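Startseite | Aktuelles | Kampfabende | Training | Newsletter | Kontakt

Drucken | Per E-Mail weiterempfehlen

Lesezeit: 6 Minuten

Pryor gewinnt knapp in Grornitz, Rückkampf im Herbst geplant

2. August 2019

Nikau Pryor hat den Hauptkampf in Grornitz nach Punkten gewonnen. Zwei Punktrichter sahen ihn vorn, der dritte wertete für den Gegner aus dem Boxstall Mittal. Das Urteil wurde in der Halle mit Beifall und einigen Pfiffen aufgenommen. Wer beide Ecken nach dem Schlussgong beobachtet hat, konnte sehen, dass keine von ihnen sicher war.

Der Kampf im Leichtgewicht war ursprünglich für April angesetzt. Damals hatte sich Pryor im Sparring eine Rissverletzung über dem linken Auge zugezogen, und der Arzt gab ihn nicht frei. Mittal war bereit, auf den neuen Termin zu warten, obwohl es für den eigenen Mann andere Angebote gegeben hätte. Das sollte man erwähnen, wenn jetzt über das Urteil gestritten wird.

277 Zuschauer waren in der Halle, damit waren die Sitzplätze bis auf die hintersten Reihen besetzt. Den Stream über Tukari haben 653 Haushalte gebucht. Für einen Abend ohne Titelkampf ist das mehr, als der Veranstalter Galley nach eigenen Worten eingeplant hatte. Allerdings fiel das Bild während eines Vorkampfs aus. Davon weiter unten mehr.

Der Hauptkampf

Pryor begann abwartend. Er hielt die Führhand hoch, ging viel nach rechts und überließ dem anderen die Ringmitte. In der ersten Runde war das zu wenig, die ging klar an Mittal. Auch in der zweiten Runde kam von Pryor kaum etwas, was man hätte werten müssen, abgesehen von einem sauberen Haken zum Körper kurz vor dem Gong.

Ab der dritten Runde wurde er aktiver. Trainerin Modupe Oyelaran hatte ihm in der Pause gesagt, er solle nach dem Jab stehen bleiben und die Rechte nachschlagen, statt sofort wieder zu gehen. Das tat er dann auch, zunächst einzeln, später in Serien. Der Gegner nahm viele dieser Rechten auf die Deckung, aber eben nicht alle. Zur Mitte des Kampfes war der Vorsprung nach meinem Zettel aufgebraucht.

Die beste Phase von Pryor kam danach. Er arbeitete jetzt vor allem zum Körper und brachte den Gegner dazu, die Ellenbogen tief zu nehmen. Dann kamen die Hände zum Kopf. Einmal stand Mittals Mann an den Seilen und musste klammern, der Ringrichter trennte und ermahnte ihn. Einen Niederschlag gab es in diesem Kampf nicht, auch keine Verwarnung mit Punktabzug.

Gegen Ende ließ Pryor nach. Die Beine wurden schwer, er fiel nach seinen Aktionen nach vorn und kassierte dabei einige Konter. Die letzte Runde habe ich ihm nicht gegeben. Am Ende stand auf meinem Zettel ein knapper Sieg für Pryor, ein Unentschieden hätte ich ebenfalls verstanden.

»Die ersten Runden haben wir verschenkt«, sagte Oyelaran hinterher in der Kabine. »Das war so nicht abgesprochen. Er sollte früh den Körper suchen und hat damit gewartet. Gegen einen anderen Gegner wird das nicht reichen.« Pryor selbst gab nur eine kurze Auskunft. Er habe sich in der Pause nach der zweiten Runde besser gefühlt als in der Runde davor, das Auge sei in Ordnung, und er wolle jetzt erst einmal schlafen. 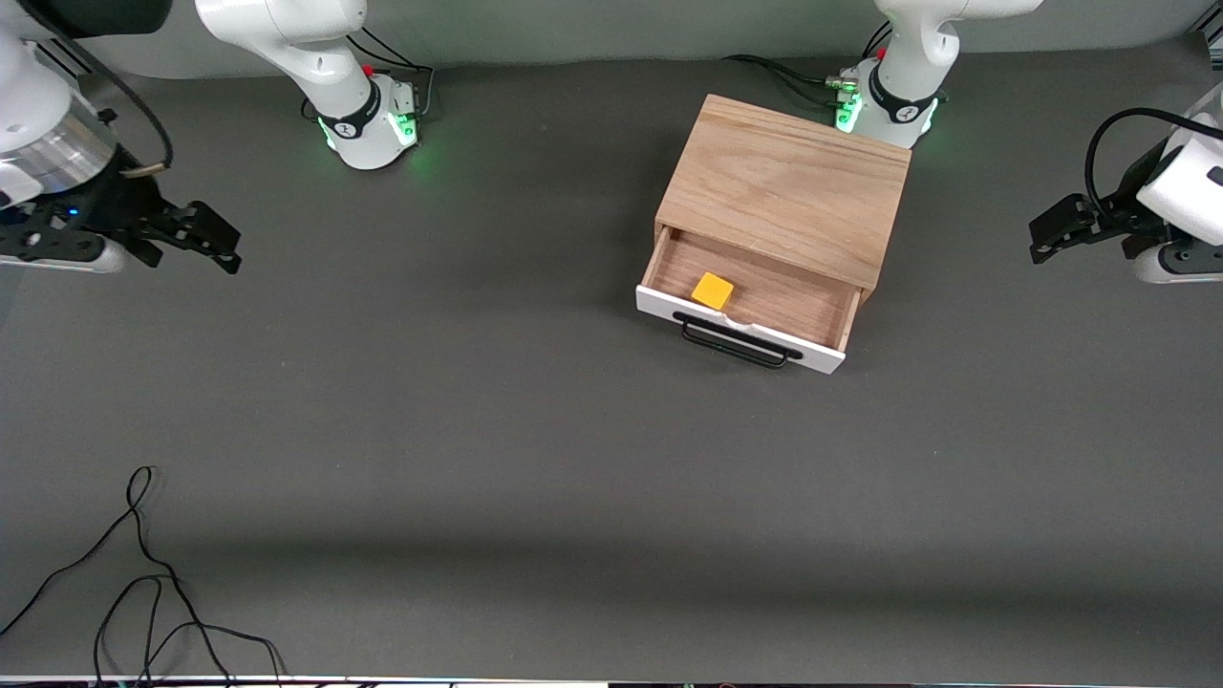 Zwei weiße Roboterarme über einer dunkelgrauen Tischplatte

Protest und Rückkampf

Der Boxstall Mittal hat die Wertungszettel angefordert und prüft einen Protest. Große Aussichten hat er damit wohl nicht. Ein Protest gegen ein Punkturteil ist nach den Regeln des Abends nur zulässig, wenn falsch addiert wurde oder wenn ein Regelverstoß nicht geahndet worden ist. Dass ein Punktrichter eine Runde anders sieht als die Ecke, genügt nicht. Nach unserem Stand sind die Zettel richtig zusammengezählt.

Wahrscheinlicher ist, dass beide sich im Ring wiedersehen. Galley hat noch am selben Abend mit beiden Lagern gesprochen und möchte den Rückkampf im Herbst veranstalten, wieder in Grornitz. Die Börse ist noch offen. Mittal verlangt außerdem, dass die Punktrichter von außerhalb der Region kommen. Galley hat dagegen nichts einzuwenden, will aber die Reisekosten nicht allein tragen. Oyelaran hat für Pryor grundsätzlich zugesagt, unter der Bedingung, dass zwischen Vertragsunterschrift und Kampf genug Zeit für eine volle Vorbereitung bleibt.

Ein anderes Angebot liegt ebenfalls vor. Es geht um einen Auswärtskampf mit mehr Geld, aber kurzer Frist. Oyelaran hält davon wenig und hat das auch deutlich gesagt. Pryor hat sich noch nicht geäußert. Sportlich wäre der Rückkampf aus unserer Sicht der bessere Schritt — die Leute kennen die Geschichte inzwischen, und in der Halle müsste dafür nicht viel geworben werden.

Die Vorkämpfe

Das Programm davor war gemischt. Im Weltergewicht endete eine Begegnung vorzeitig, weil der Ringarzt eine Verletzung an der Augenbraue nicht weiterlaufen lassen wollte. Die Ursache war ein Zusammenstoß mit den Köpfen, deshalb ging es nach den bis dahin geboxten Runden auf die Zettel. Die Entscheidung fiel einstimmig aus und war in Ordnung.

Im Halbschwergewicht trafen zwei Boxer aufeinander, die beide lange nicht im Ring gestanden hatten. Das sah man. Es wurde viel geklammert, der Ringrichter war gut beschäftigt, und am Ende gab es ein Unentschieden, über das sich keiner der beiden beklagt hat.

Am meisten Freude machte der Kampf der Frauen im Federgewicht. Vom ersten Gong an wurde ein hohes Tempo gegangen, beide suchten die Halbdistanz, und in der Schlussrunde stand die ganze Halle. Gewonnen hat die Boxerin aus der blauen Ecke, weil sie im Infight die kürzeren Wege hatte. Galley will beide wieder einladen. Es wäre schön, wenn sie dann weiter hinten im Programm stünden und auch jene Zuschauer sie sehen, die erst später kommen.

Den Anfang machten wie üblich die Amateure. Die Kämpfe liefen zügig durch, die Pausen waren kürzer als beim letzten Mal. Die Ergebnisse hängen im Gym aus und werden in der nächsten Ausgabe vollständig nachgetragen.

Zur Übertragung

Nun zum Stream. Während des Kampfes im Halbschwergewicht war das Bild über mehrere Minuten weg, der Ton lief weiter. Tukari nennt als Grund eine Überlastung der Leitung in der Halle. Nach dem Umstecken auf den zweiten Anschluss lief die Übertragung bis zum Schluss stabil. Der Hauptkampf war davon nicht betroffen.

Wer den Abend gebucht hat, kann die vollständige Aufzeichnung im eigenen Konto bei Tukari abrufen. Der ausgefallene Teil ist darin enthalten, er wurde von der Kamera am Ring mitgeschnitten und später eingefügt. Eine Erstattung ist nicht vorgesehen. Wer trotzdem eine möchte, wendet sich bitte direkt an Tukari und gibt die Buchungsnummer an. Wir selbst haben auf die Abrechnung keinen Zugriff und können Anfragen dazu nur weiterleiten.

Kritik gab es auch am Kommentar. Mehrere Leser haben geschrieben, der Kommentator habe im Hauptkampf zu einseitig für Pryor gesprochen. Ich habe mir die Aufzeichnung daraufhin noch einmal ohne Ton angesehen und komme zum gleichen Ergebnis wie in der Halle, nur eine der mittleren Runden würde ich jetzt ausgeglichener werten. Für den Herbst ist ein zweiter Sprecher im Gespräch, der möglichst keinem der beiden Lager nahesteht.

Ein Punkt, der häufiger angesprochen wurde, ist die Einblendung der Rundenuhr. Sie lag unten links und verdeckte bei Aktionen in der Ecke die Füße der Boxer. Tukari hat zugesagt, die Uhr beim nächsten Mal nach oben zu setzen. Ob es auch eine Anzeige mit inoffizieller Wertung geben soll, ist noch nicht entschieden. Oyelaran ist dagegen, weil man so etwas in der Ecke mitbekommt und sich danach richtet. Bei Galley sieht man das lockerer.

Halle und Einlass

Der Einlass hat länger gedauert als nötig. An der Abendkasse wurden Karten verkauft und gleichzeitig Reservierungen ausgegeben, beides in einer Schlange. Beim nächsten Kampfabend gibt es dafür getrennte Tische. Reservierte Karten müssen künftig spätestens bei Beginn der Amateurkämpfe abgeholt sein, danach gehen sie in den freien Verkauf.

Die Parkplätze hinter der Halle sind für Boxer, Betreuer und Kampfgericht vorgesehen. Das stand auch auf den Karten, wurde aber nicht von allen gelesen. Das Team von Mittal musste deshalb mit dem ganzen Gepäck von der Straße herüberlaufen. Bitte nutzt den großen Platz am Bahnhof, von dort sind es nur ein paar Minuten zu Fuß.

Training in den nächsten Wochen

Pryor pausiert vorerst und steigt danach wieder in das Grundlagentraining ein. Sparring ist für ihn bis auf Weiteres gestrichen. Oyelaran leitet die Gruppen für Fortgeschrittene wie gewohnt, die Anfängerstunde am frühen Abend bleibt ebenfalls bestehen. Während der Ferien kann es vorkommen, dass Gruppen zusammengelegt werden — der Aushang an der Tür gilt.

Für das Sparring gilt weiterhin: Kopfschutz, Zahnschutz und Tiefschutz sind Pflicht, auch bei leichtem Tempo. Leihhandschuhe sind vorhanden, eigene Bandagen bitte mitbringen. Wer im Herbst bei den Amateuren starten will, braucht eine gültige ärztliche Untersuchung im Startbuch und sollte sich bald um einen Termin kümmern, die Praxis in Grornitz ist im August nur eingeschränkt geöffnet.

Sobald der Termin für den Rückkampf feststeht, geht eine kurze Mitteilung an alle Empfänger dieses Newsletters. Vorbestellungen nimmt Galley erst danach entgegen.

Drucken | Per E-Mail weiterempfehlen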